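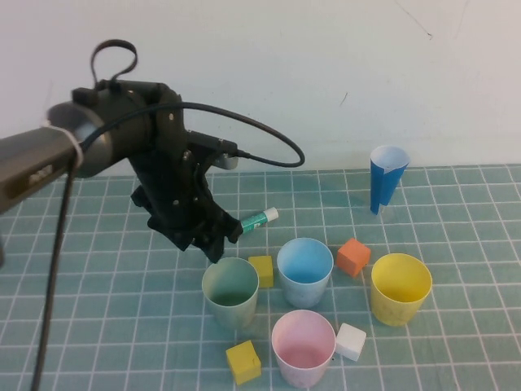
Bench arm and gripper over the gridded mat, with cups, blocks and glue stick.

EQUIPMENT PLANNING GROUP
Minutes of the March meeting, held at 2.15 pm in the Stiller Room

Present: Houda Nasr (Chair), Sherif Ghoneim, Macarena Paredes, Asmaa Abou Zeid (minutes)
Apologies: Zdenka Georgiou

1. Minutes of the previous meeting
Agreed as a correct record, subject to one change. Under item 5, "Ireo" should read "Dierckx".

2. Matters arising
Mr Ghoneim reported that the old shelving in the store had been cleared. The key to the second cupboard had still not been found and a new lock would be fitted.

3. Second bench arm
The group considered the paper from Ms Paredes, which asked for a second arm so that sorting and pick-up tasks could run on two benches at once. Two quotations had been received, from Ireo and from Dierckx. The Ireo price did not include the gripper or its mounting bracket. The Dierckx price included both, but delivery would fall after the summer break.

Mr Ghoneim asked whether the existing gripper could be moved between benches. Ms Paredes advised against this. The bracket and cable would have to be refitted each time, and the arm checked again before use.

It was agreed that Ireo be asked for a revised quotation with the gripper included. No order is to be placed before the next meeting.

Action: MP

4. Spares and small items
A request for £866 was received for spare gripper fingers, cables and fixings. The Chair noted that the spares line for the year stood at £1000, with nothing yet spent. The request was approved in full.

A further £74 was approved for cups, blocks, glue sticks and a replacement gridded mat. Ms Paredes asked that cups be bought in several colours and in more than one height. Ms Abou Zeid will place the order.

Action: SG (spares), AAZ (small items)

5. Cable routing
Ms Paredes raised the matter of loose cable at the gripper. She proposed clips along the arm, and a longer tray below the bench if a second arm is bought. The group supported the clips. The tray was deferred with item 3.

6. Prulatitz maintenance agreement
The agreement is due for renewal. Ms Georgiou had sent written comments asking that the 4 visits a year be kept. The Chair will reply to Prulatitz on that basis and ask whether a second arm would alter the charge.

Action: HN

7. Any other business
Mr Ghoneim asked that papers be sent out earlier. Noted.

The meeting closed at 3.40 pm.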